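About Carnora

Carnora buys, sorts and resells vintage postcards and non-sport trading cards. Small outfit, 4 of us, one long room over a tile shop. Started by Nattawut Kongkaew after he bought a dead man's collection at an estate auction and couldn't fit it in his car.

That was the Hollmann lot. 2,498 cards, mostly travel and railroad, a few hundred tobacco inserts mixed in with no order at all. Took him all winter to go through. Sold the doubles, kept the railroad ones, still has them. Not for sale, please stop asking (we mean it kindly).

What we do now

Buy collections. Whole albums, shoeboxes, loose stacks, whatever your aunt left. We make one offer on the lot, good for two weeks. No charge to look.

Sell singles and sets. Everything on the site is in hand, scanned front and back. Creases, pinholes, album glue, trimmed edges all get noted. If we missed something send it back, we pay the return postage.

Prep for grading. We don't grade and we don't pretend to. We check your cards over, tell you which ones are worth the fee and which arent, sleeve them, fill out the forms and ship them off insured. Minimum 4 cards per order.

Want lists. Send us yours. Right now there are 581 open requests in the book and we go thru it each time a new lot comes in. Some people wait a week. One guy has been waiting on a Drurkon ferry card for years, the one with the misspelled pier.

What we don't do

Modern sports. Stamps. Coins. Appraisals for insurance or court. Reprints, ever, even marked ones.

Who we buy from

Families mostly. Also house clearance people, a couple of other dealers, and the Cloltetti fair every November, where we have the two tables next to the back door. Come say hi, bring cards.

How sending works

Email first with a few photos, phone photos are fine. We reply in a day or two with a yes, a no, or more questions. If it's a yes you get a mailing label for anything up to 100 cards. Bigger lots we set up a pickup. Don't take cards out of old albums before you send them, the corners tear and then we all lose money.
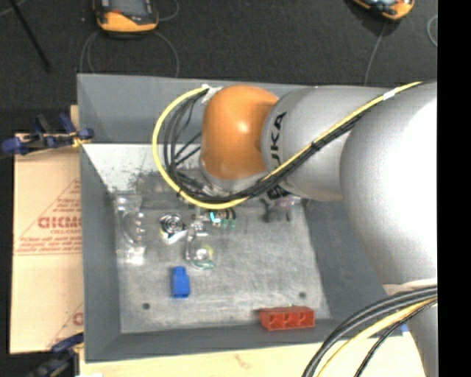
KUKA robot arm with yellow and black cables, over a grey bin.

Payment goes out the same day you accept. Check or bank transfer, your pick.

Visits by appointment only, the stairs are steep and there's no elevator. Email is best. Phone gets answered in the afternoon, mostly.

Page last updated Thursday, April 2, 2020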